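The woman who fixes your toaster and sends you home with a lemon

Sep 7, 2019

I'd been told to knock loudly at Ellow, so I knocked loudly, and a voice from somewhere out the back yelled that the door had been open the whole time. Good start!

If you haven't come across it, Ellow is the little repair shop down the laneway behind the old picture theatre, the one with the yellow awning and the bike rack nobody can work out how to use. It fixes kettles, lamps, toasters, fans, sewing machines and the occasional accordion. I'd been meaning to write about it for ages (my own toaster has been in twice), and when our readers voted it their favourite small business in the neighbourhood, I finally had my excuse.

The owner would rather I didn't print her name. "Everyone just calls me Ellow anyway," she says, clearing a stack of invoices off a stool so I can sit. "I get mail addressed to Ms Ellow. I had a bloke ask if it was Italian."

So is it?

"No, it's the sign. It said Yellow, from when this was a paint place, and the Y had dropped off. I had no money for a new sign."

She opened the doors in March, after 20 years in the service department at Zilex, a company that sold commercial coffee machines to half the cafes in the city. I ask what made her leave and she takes a good long while to answer, mostly since she's hunting for the biscuits.

"They brought in a rule that anything under a certain value got swapped over instead of fixed," she says. "Perfectly good machines. I'd be standing there with a seal in my hand, a tiny little rubber seal, and I'd have to write the whole unit off. I used to go home in a filthy mood. My partner said either quit or stop telling me about seals."

She quit. The first few weeks, she says, were awful. She'd painted the walls and bought a proper till and then sat there with the radio on, waiting. What turned it around was a sewing machine, a Mila, brought in by a customer who'd already been told by two other places that it was scrap.

"It needed a belt and a good clean. I had it running by lunch and she cried, and then I cried, and then she went and told her entire quilting group. You do not want to underestimate a quilting group. I had a queue!"

Sewing machines are now the bulk of her work. She loves the Milas in particular and will tell you why at some length, with a hand on your arm so you can't leave. (I now know a great deal about bobbin tension. I'm not sorry.)
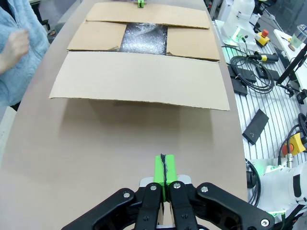

We get on to money, which she's cheerfully blunt about. A quote is free, and if she can't fix the thing, she doesn't charge. I say that sounds like a terrible way to run a business.

"My accountant says the same. But people bring in the next thing, don't they? They bring the lamp because I was straight with them about the heater. And most stuff is fixable. It's a fuse, or a cord, or there's toast in it."

There was toast in mine. Both times.

Parts are the real headache. A few manufacturers will sell to her directly and plenty won't, so she has built up what she calls her library: drawers and drawers of switches, knobs, springs and feet pulled from things beyond saving. Nearly all the drawers have handwritten labels. One just says MAYBE. The rest of her parts come through Chaudhary, the hardware wholesaler over near the rail yards, where she has an account and, from the sound of it, a long-running argument about postage.

"They're brilliant," she says. "They'll find me a thermostat that went out of production before I was born. Then they'll charge me more for the freight than the thermostat. I ring up, we have a barney, they knock a bit off, and we do it all again the next month."

Does she ever get customers she'd rather not have?

"Oh, the ones who've had a go themselves with superglue. I don't mind that they tried, I'm all for trying! But tell me about the superglue before I've got my good screwdriver in there."

While we're talking, a man comes in with a desk fan under his arm and apologises for it, as if he's brought a sick dog. She has the back off it before he's finished his sentence. It wants oil. She oils it, waves away his wallet, and he leaves five minutes later carrying a fan and a lemon from the tree in her courtyard, which is apparently how most visits end between autumn and spring.

I ask about the future and she pulls a face. She's had offers to open in a bigger spot near the shopping centre and has said no. What she'd like is an apprentice, someone patient, and almost 2 metres more bench.

"I want to teach someone the whole lot before my eyes go," she says. "And I want to learn clocks. I'm hopeless at clocks. There's one out the back that's been beating me since winter."

She shows me the clock. It's a handsome thing, and it's wrong by several hours. Then she hands me a lemon and asks, very politely, whether I've been emptying the crumb tray.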